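Flarnmont 棚補充・仕分けアーム「Ellar」

製品情報 / 導入の流れ / 仕様 / よくあるお問い合わせ

人の隣で働く、やや無口な同僚

Ellarは、小売の裏方、贈答品の詰め合わせ作業場、社内売店の補充室といった「機械を入れるほどでもないが、人がやると腰にくる」場所のために作られた卓上型のアームです。二本指のグリッパーと手首カメラを備え、容器や箱をひとつずつつかんで、決められた場所に置きます。速さを競う機械をお探しの方には、他社さんの立派なカタログをおすすめします。Ellarはそれほど急ぎません。急がないかわりに、夕方の四時になっても朝と同じ顔をしています。顔はありませんが。

この製品ページは、営業資料を読み飽きた現場の方に向けて書いています。「革新的」という言葉は使わない約束で担当を引き受けました。いま一回使ってしまいましたので、これで最後にします。

どんな仕事をするのか

主な仕事は、つかむ、運ぶ、置く、の繰り返しです。対象は円筒形の容器、小箱、カップ類など。なかでも厄介なのが光沢のある包装で、照明が映り込むと、カメラは模様と反射の区別に悩みます。斜めの縞が入った筒などは、見栄えを考えた方には申し訳ないのですが、輪郭を取る側からすると少々意地の悪い意匠です。

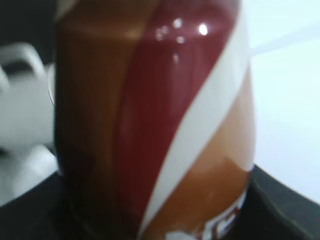
そこでEllarは、容器に近づきながら見え方の変化を追い、つかむ位置を途中で修正します。遠目に決めた位置へ一直線に突っ込むことはしません。初期の試作機はそれをやりました。詰め合わせ用の缶が床を転がっていく音を、開発チームは今でもよく覚えています。

修正のあいだ、アームはほんの少し止まります。初めて見る方はたいてい「壊れた?」とおっしゃいます。考えているだけです。人間が同じことをすると感心されるのに、機械がやると再起動されそうになるのは気の毒な話で、現行機では一時停止中に操作パネルへ「確認中」と表示するようにしました。これだけで、停止ボタンが押される回数はずいぶん減りました。

導入先の話:ギフト詰め合わせ作業場 Zoltville

Zoltvilleは贈答品の詰め合わせを請け負う作業場です。Ellarを入れる前は、台の端から容器を取り、向きをそろえ、隣の人の手元に置くという作業を交代で受け持っていました。楽そうに聞こえます。実際、最初の十分は楽です。

現場責任者のPushpa Grewalさんは、導入の説明会で社員から出た質問を全部紙に書き出して、こちらに渡してくださいました。一行目は「私たちは何人いらなくなるのか」。二行目は「昼休みにも動くのか」。三行目は「うるさいか」。順番がたいへん正直で、弊社ではこの紙の写しを会議室に貼っています。

一行目への答えから書きます。Zoltvilleでは人数を減らしていません。これは弊社の手柄ではなく、Grewalさんが契約前に経営側と交わした取り決めによるものです。アームを買うかどうかと、人を減らすかどうかは別の決裁であり、カタログの側から「人員は減りません」と保証できる筋合いのものではありません。保証する業者がいたら、その根拠を尋ねてみてください。

変わったのは持ち場です。容器を送る役だった方々は、リボン掛けと最終確認に回りました。Consuelo Mamaniさんは送り役を長く務めた方で、移った当初の感想は「退屈じゃなくなったけど、疲れる場所が変わった」でした。手首と腰は軽くなり、目が疲れるようになったそうです。確認作業は途切れなく注意を使います。単純作業がなくなれば人は幸せになる、と図に描くのは簡単ですが、ぼんやりできる時間も一緒に消えることは図に出てきません。

Zoltvilleではその後、確認の持ち場に交代を設け、希望者は一日のうち決まった時間だけ手作業の送りに戻れるようにしました。機械を買って、手作業の時間を予約制にしたわけです。予約はよく埋まります。

二行目の昼休みについては、動かないことになりました。技術的には動きます。ただ、休憩から戻ったときに台の上が容器で埋まっていると、休んだ気がしないという声が多く、設定で止めています。工程上の損失を計算した表も弊社からお出ししましたが、一度見て、そのまま引き出しにしまわれたと聞いています。

三行目、うるさいか。話し声より静かです。問題は静かすぎたほうで、背後で動き出しても気づけないという指摘があり、動作の前に短い音を鳴らす設定を加えました。音は9種類から選べます。全員が納得する音はまだ見つかっていません。

教える人の仕事

Ellarは箱から出してすぐ賢い機械ではありません。置き場所とつかみ方は、現場の方が手を添えて動かしながら教えます。Zoltvilleで最初にこれを担当したのはAbdul-Rahman Lampteyさんで、標準の教示手順は101ステップありました。手順書を書いたのは弊社です。Lampteyさんは読み終えてから、たいへん丁寧な口調で「これは、書いた方は一度でもやってみましたか」とお尋ねになりました。

やっていませんでした。翌月、手順書の担当者が作業場に伺い、自分の文章に従って教示を行い、午後いっぱいかかりました。現行版の手順書は、その経験のあとで書き直したものです。何ステップになったかは、品目によって変わるので書かないことにしています。減ったことだけは確かです。

教えるときにいちばん時間を使うのは、つかむ動作よりも、つかむ前の構えです。指をどれだけ開き、どの高さで待つか。開きすぎれば隣の容器に当たり、狭ければ入りません。人間は無意識にやっているので、いざ説明しようとすると言葉に詰まります。Lampteyさんは「自分の手の癖を初めて知った」とおっしゃっていました。
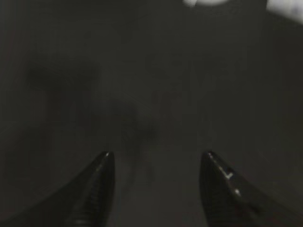
照明も見落とされがちです。作業台の一部だけが明るく、手前が暗いという現場は珍しくありません。人は暗ければ顔を近づけますが、Ellarは暗いなりに頑張ってしまい、失敗してから黙ります。設置の前に、台の上の明るさをそろえてください。スタンドを一台足すだけで済むこともあり、その場合、弊社の追加オプションは売れません。

誰の手柄で、誰の失敗か

少し面倒な話も載せておきます。機械が容器を落としたとき、責任は誰にあるのか。導入先のひとつであるGautam社では、最初の数週間、落下の記録欄に「教示担当者名」が自動で入る設定になっていました。ひとつ落ちるたびに、教えた人の名前が一覧に並びます。設計した側に悪意はなく、問い合わせ先が分かれば便利だろうと考えただけです。教える人の立場で眺めれば、毎朝更新される反省文でした。

案の定、教示の担当に手を挙げる人がいなくなりました。現在は、氏名の記録は初期設定で切ってあります。記録されるのは時刻、品目、つかんだ位置だけです。導入支援のLiesbeth Leemansは、設置の日に管理職の方へ必ずこの設定を見せ、オンにしたい理由を尋ねています。理由が出てこなければオフのままです。出てきた場合も、もう一度尋ねます。

作業速度の個人別集計機能も、ご要望はありますが搭載していません。アームの隣で働く人の速さをアームに測らせると、人は手元よりアームを見るようになります。見られるために作った機械ではありませんので、ご容赦ください。

主な仕様

形式:卓上据え置き型、単腕
グリッパー:二本指、平行開閉
指の色:黒(他の色のご要望は承りますが、納期が延びます)
カメラ:手首部に1台
一回に持つ数:1個
連続運転の推奨上限:2時間ごとに点検停止
登録できる品目数:300
動作予告音:あり(切ることはできません。音量は変えられます)
停止ボタン:本体側と手元側の両方
教示方法:手添え、または操作パネル
記録:時刻、品目、つかみ位置
個人名の記録:初期設定オフ

登録品目数については、上限まで使い切った導入先をまだ存じません。季節商品の包装が変わるたびに新規登録すると増えていきますので、終わった季節のものは消してください。去年の包装を大事に覚えている機械は、少し切なく、そして少し遅いです。

苦手なもの

透明な容器。濡れた容器。柔らかい袋。持ち上げると中身が片寄るもの。隣同士がぴったりくっついて並んだもの。それから「いつもの感じで」という指示。

苦手なものについては、できるまで待つよりも、人がやるほうが早いことがほとんどです。サービス担当のIsamu Sekiguchiは、現地調査でこの一覧に当たる品が半分を超えた場合、導入をお断りする報告書を書きます。営業部には評判の悪い報告書ですが、あとで返品の電話を受けるのもSekiguchiですので、彼の判断が通ります。

導入の流れ

はじめに現地調査を行います。台の高さ、照明、扱う品、そして人の動線を見ます。動線は図面ではなく、実際の作業時間中に拝見します。図面の上では、皆さん驚くほどまっすぐ歩いています。

次に、隣で働く予定の方々との打ち合わせがあります。管理職の方だけのご出席では、この段階は完了になりません。時給の発生する時間内に開いてください。

そのあと試用機をお貸しします。試用期間中にお断りいただいても費用はかかりません。August(八月)は贈答の繁忙期と重なる現場が多く、試用の開始はお受けしていません。忙しい時期に新人を入れて、教える暇がないと嘆いた経験は、どなたにもおありかと思います。

よくあるお問い合わせ

名前を付けてもいいですか。
どうぞ。付けた現場のほうが、不具合の連絡が早く来る傾向にあります。ただし連絡の際は、愛称と一緒に製造番号もお知らせください。愛称だけでは、どちらのお宅の子か分かりません。

夜間に無人で動かせますか。
推奨していません。落とした容器を拾う人がいないためです。Ellarは自分が落としたものを拾えません。

指の内側の溝に汚れがたまります。
乾いた布で拭いてください。取れないときは柔らかいブラシを使い、溶剤は避けてください。点検停止の時間に済ませる現場が多いようです。

組合から説明を求められました。
Leemansが伺います。資料は事前にお送りしますが、当日は資料にない質問のほうが多いので、時間は長めにお取りください。

やめたくなったらどうなりますか。
引き取ります。教示した内容は現場のものですので、お渡しするか消去するかをお選びいただけます。

お見積もり、現地調査のお申し込みは、Flarnmont製品窓口まで。扱う品目の一覧と、作業台の高さを添えていただけると話が早く進みます。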